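Re: [kestham-divination] Reversals - do you read them or not?
2022-07-09

Sorry for the slow answer, been away at Noltholm with no signal and only half got through the digest. Quoting the bit I'm answering, rest snipped.

> I've been reading cards for two years now and I still can't settle on
> reversals. Some books say every upside down card is the opposite of
> the upright. Others say it's blocked or delayed, or turned inward.
> When I shuffle on the table I get so many reversed that the whole
> spread looks like bad news. Do people here read them at all? And if
> you don't, are you leaving out half the deck?
>
> Also does anyone still have the Nwankwo handout on elemental
> dignities? The link in the archive is dead.

Short answer, I do read them, but not every time, and never as the opposite. Longer answer below, skip if you're busy.

I learned on a deck with a plain back and a little book that gave 2 lines per card, one up, one down. The down lines were awful. Four of Wands reversed was still "joy" and Nine of Swords reversed was something about a shameful person. No pattern to it. Spent my first winter trying to memorise the lot and gave up in the spring. If your book is like that, put it away for a while.

What I do now. Before I shuffle I decide whether reversals are in or out for this reading, and I say so out loud if there's somebody across from me. If they're out, I turn everything upright as it lands and that's that. If they're in, I read them as the same card with the volume down. Three of Cups reversed, still friends, still company, but maybe you haven't rung any of them. Works for most of the minors. Doesn't work so well for the Tower or Death, and for those I go by what's sitting beside them.

On the "whole spread looks like bad news" thing. It's your shuffle. If you mush them round on the table with both hands you'll get close to half reversed every time, becuase that's what mushing does. An overhand shuffle from a deck that's all facing one way gives you none, unless you turn a chunk. I cut in three and turn the middle pile once. Gives me a few reversed cards in a ten card spread, sometimes one, and then they mean something because they stand out.

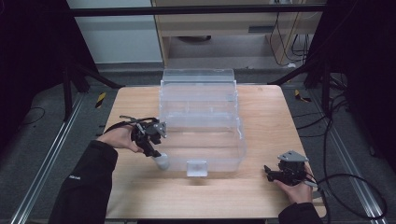

As for leaving out half the deck, I don't think so. 78 cards is plenty to be getting on with. Position already tells you a lot, so does the neighbour on each side, so does the question. The Hermit in the "what's in your way" spot doesn't need to be upside down for me to see the problem. Plenty of older readers never touched reversals and their readings were as good as mine, often better.

Keep a journal though if you aren't already. I went back through mine last year, 198 readings, some of them only a line long. The ones with reversals weren't any darker than the ones without, I'd just written more about them. Also found I'd been misreading the Page of Coins for ages, seperate story.

Elemental dignities. I do have the Nwankwo handout, on paper, 18 pages, and the last page is mostly coffee. I'll scan it when I can get near a scanner. The gist till then:

Fire and air help each other. So do water and earth. Fire and water weaken each other, and so do air and earth. Same element strengthens. Anything left over is friendly enough, doesn't do much.

So you take the card in the middle and look either side. Two of Cups between two wands cards is a bit weak, between two coins cards it's solid. Try it with reversals out for a month and see if you miss them. I didn't, for a good while, then I did, and put them back in on my own terms.

One more thing, someone upthread recommended the Gristadix deck for this because the backs are one way up, so you can see which cards are reversed before you turn them. I wouldn't. I found I was steering. You get a feel for which is which and your hand goes to the upright ones, doesn't matter how fair you think you're being. Get a deck with a symmetrical back. Colour is up to you.

Oh and the July meetup, I can bring a couple of spare decks if anybody wants to try before buying. One is large and a pain to shuffle if you have small hands. Hall at Kestham as usual, side door. Can someone confirm the start time, the list archive says one thing and the reminder says another.

Must run, will look for the handout tonight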